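## 4. Fitting and Using the Roll-Up Rack

This section applies to the double-bowl sink supplied with the Clutell kitchen bench and to the roll-up rack packed with it. It should be read together with Section 3 (Sink and Tap) and Section 7 (Stone Surfaces). The rack may be placed over either bowl. It is not fixed to the bench and requires no tools.

### 4.1 Before first use

1. Remove the rack from its sleeve and retain the care card.
2. Wash the rods and the silicone end grips in warm water with a mild dishwashing liquid.
3. Rinse thoroughly and dry with a soft cloth.
4. Check that each rod sits fully within the silicone. A rack with a loose or bent rod must be returned to the place of purchase and is not to be used.

**Note:** A faint odour from new silicone is normal and will fade after washing.

### 4.2 Placing the rack

1. Clear the selected bowl and wipe its rims. Grit trapped under the grips may mark the steel.
2. Turn the tap spout over the other bowl.
3. Hold the rack by one end grip and rest the opposite grip on the far rim.
4. Unroll the rack towards you until the near grip rests on the near rim.
5. Press lightly at the centre. The rack should lie flat and should not slide. If it does slide, lift it off, dry both rims and repeat from step 3.

Both grips must be supported for their full length. A rack that rests on one rim only may drop into the bowl when loaded.

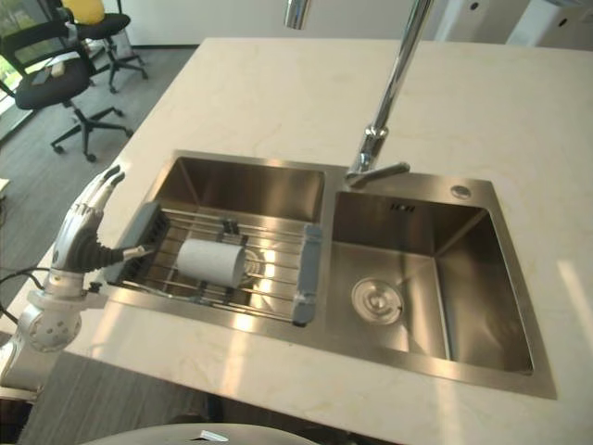

Once in position, the rack may be used for draining dishes, rinsing vegetables or holding light kitchen items clear of the bowl. Paper goods should be kept on the rack only while it is dry, and moved to the bench before the tap is turned on. Keep the second bowl free for washing, with its strainer in place.

**Caution:** Do not load the rack beyond the limit printed on the care card. Cast iron cookware, full stockpots and small electrical appliances must not be placed on it.

**Caution:** Silicone grips will tolerate warm cookware, but a pan taken directly from the cooktop should be set on a trivet until its base has cooled. Never pour water at or above 100 °C over the rack while holding it.

### 4.3 Removing and storing

1. Unload all items, beginning with glassware.
2. Lift the near grip and roll the rack away from you.
3. Shake off excess water over the bowl.
4. Stand the roll on end to dry for 30 minutes before placing it in a drawer or cupboard.

Do not leave a wet rack rolled on the marble benchtop. Standing water and food acids, particularly lemon juice, wine and vinegar, can dull the surface. Spills should be blotted without delay, as set out in Section 7.

### 4.4 Replacement parts

End grips are supplied in packs of 2 under part number 3011. Individual rods are not available separately.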